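手持ちグリッパーの収録データで指の開き幅が飛ぶ 原因の切り分け方を知りたい

カテゴリ:ロボット > ソフトウェア > 知覚・データ前処理
投稿者:Weronika Kaczmarczyk
投稿日:7月21日
状態:解決済み

質問

手持ちグリッパーで集めた操作データを模倣学習に使うため、前処理のパイプラインを組んでいます。構成は次のとおりです。

収録ツール:Dristport
前処理:Nullwood(自己位置推定と指の開き幅の推定)
学習側:Grumska

布や靴のような柔らかい物をつかんで移動し、置くという作業です。室内の普通の部屋で収録しています。

困っているのは開き幅の系列です。指に物が挟まっている区間で、推定値が急に全開に近い値になり、数フレームで元に戻ります。全239エピソードのうち、114エピソードで少なくとも一回は起きています。手首側の軌跡は見た目にはおかしくなく、開き幅だけが飛びます。

開き幅は、画像から左右の指の領域を色で抜き出し、その中心の距離を取って計算しています。色相のしきい値は Nullwood の初期値のままです。平滑化フィルタを強めると飛びは目立たなくなりますが、つかむ瞬間と離す瞬間が鈍って、学習後の動作で放すのが遅れます。

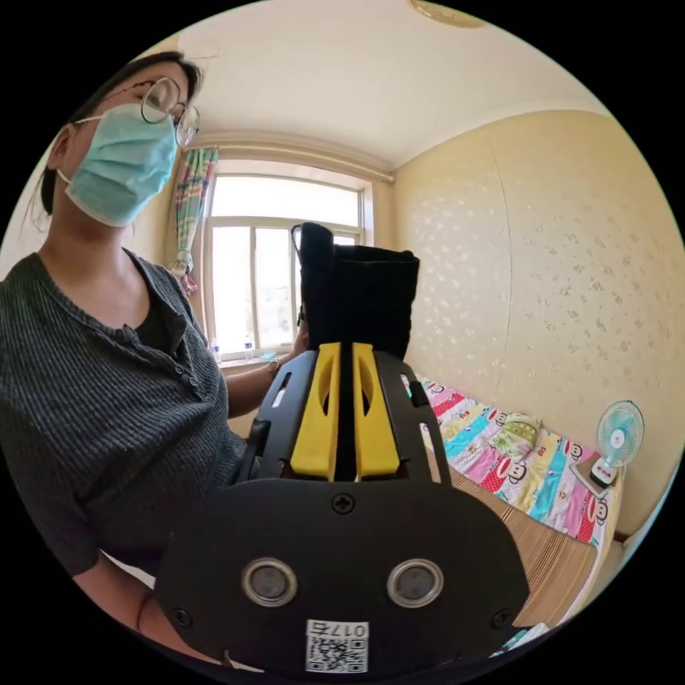 飛びが出やすいのは、窓に向かって物を持ち上げるときと、物が指の先を覆っているときのように思います。このフレームでも黄色い指の間に黒い布状の物が挟まっていて、後ろの窓は白く飛んでいます。右側のベッドの上掛けには猿の顔の柄があり、そこにも黄色の部分が混ざっています。人の目なら指がどこにあるかはすぐ分かりますが、色で抜き出すと何を拾っているのか自信がありません。逆光が原因なのか、背景の色が原因なのか、それとも時刻合わせのずれなのか、どこから調べるのがよいでしょうか。できれば撮り直しはせずに済ませたいです。

補足(質問者)

ログの一部です。左から、フレーム番号、開き幅(正規化、1が全開)、左右の領域の検出状態です。

700 0.21 OK OK
701 0.22 OK OK
702 0.94 OK OK
703 0.95 OK OK
704 0.21 OK OK

検出状態はどの行も OK になっていて、失敗としては扱われていません。

回答1(Zbigniew Kwiatkowski)

露出の問題だと思います。窓を背にすると色が変わるので、カメラの自動露出を切って固定にしてください。カーテンを閉めるのも効きます。うちではこれで直りました。

 コメント(Weronika Kaczmarczyk)
 ありがとうございます。次の収録では試します。ただ、すでにある分をどうにかしたいです。

 コメント(Zbigniew Kwiatkowski)
 それなら中央値フィルタを長めにかければいいのでは。

 コメント(Assunta Lo Presti)
 長い中央値フィルタは、素早く開いてすぐ閉じる動きまで消します。質問文に、平滑化で放す動作が遅れたと書いてあります。

回答2(Assunta Lo Presti) ベストアンサー

ログを見る限り、時刻合わせは後回しで構いません。時刻のずれなら開き幅の波形全体が前後に動くだけで、二フレームだけ高い値になって同じ値に戻ることはまずありません。検出状態が OK のまま値が変わっているので、片方の領域が背景の別のものに入れ替わっている可能性を先に疑います。

確認は次の順でやってください。

1. 飛んだフレームとその前後について、色で抜き出したマスクと、選ばれた左右の領域の中心を元画像に重ねて保存する。702 と 703 で片方の中心が指から離れていれば、入れ替わりで確定です。

2. 入れ替わりなら、探索範囲を制限する。カメラと指の台座は同じ本体に固定されているので、指が画像の中で動ける範囲は決まっています。全開と全閉のフレームから範囲を作り、その外は最初から捨てます。Nullwood の初期設定は画像全体を探すようになっていて、柄物の布がある部屋では誤検出が増えます。

3. 範囲の中に背景の黄色が入り込むこともあるので、領域の形も条件に入れる。細長い指なら、縦横比と面積の下限だけでもかなり落とせます。先端が物で隠れると面積は減るため、下限は隠れた状態のフレームを見て決めてください。全部見えているフレームだけで決めると、今度は検出漏れになります。

4. 中心の距離で開き幅を出すのをやめて、指の根元側の位置を使う。先端側は物に隠れやすく、見えている部分だけで中心を取ると、物の形によって値がずれます。飛びとは別に、つかんでいる間の値にじわじわした偏りがあれば、たぶんこれです。

5. それでも残った飛びは、値を直す前に無効の印を付ける。前フレームとの差が、人の手で動かせる速さを超えていたら無効とし、連続4フレーム以下なら前後から線形補間します。それより長ければ、その区間は学習から外します。平滑化は最後に弱くかけるだけで足ります。

逆光については、マスクを重ねた画像を見れば分かります。指の領域が欠けていれば露出、欠けていないのに別の場所が選ばれていれば背景です。両方起きているエピソードもあると思うので、一本だけ見て決めないでください。

開き幅を直したあとは、Grumska 側の正規化の統計も計算し直す必要があります。飛んだ値が最大値に入ったままだと、行動の尺度がずれたままになります。

回答3(Kacper Wysocka)

回答2に賛成です。追加で二点。

マスクの重ね描きは Nullwood の debug 出力を有効にすれば自動で出ます。ただし全フレーム分が書き出されて容量を食うので、先に対象のエピソードを絞ったほうがいいです。

もう一つ、指の側面にマーカーを貼る方法もあります。色より安定しますが、物を挟むと隠れる位置に貼ると意味がありません。根元寄りに貼ってください。既存のデータには使えないので、次回の話です。

 コメント(Gunnel Lindqvist)
 マーカーを貼ったデータと貼っていないデータを混ぜて学習すると、方策がマーカーの有無に引きずられませんか。

 コメント(Kacper Wysocka)
 混ぜたことがないので分かりません。Yilma で学習したときは全部マーカーありでした。

質問者からの返信(Weronika Kaczmarczyk)

回答2の手順で確認しました。702 と 703 では、右の指の代わりにベッドの上掛けの黄色い部分が選ばれていました。探索範囲を絞って再処理したところ、ほとんどの飛びが消えました。

残りは逆光で指の縁が欠けているもので、こちらは無効の印を付けて補間しています。どれも短い区間なので、外すエピソードは今のところありません。根元側の位置を使う方法はまだ実装していません。正規化の統計は忘れていたので計算し直しています。

マーカーは9月の収録で検討します。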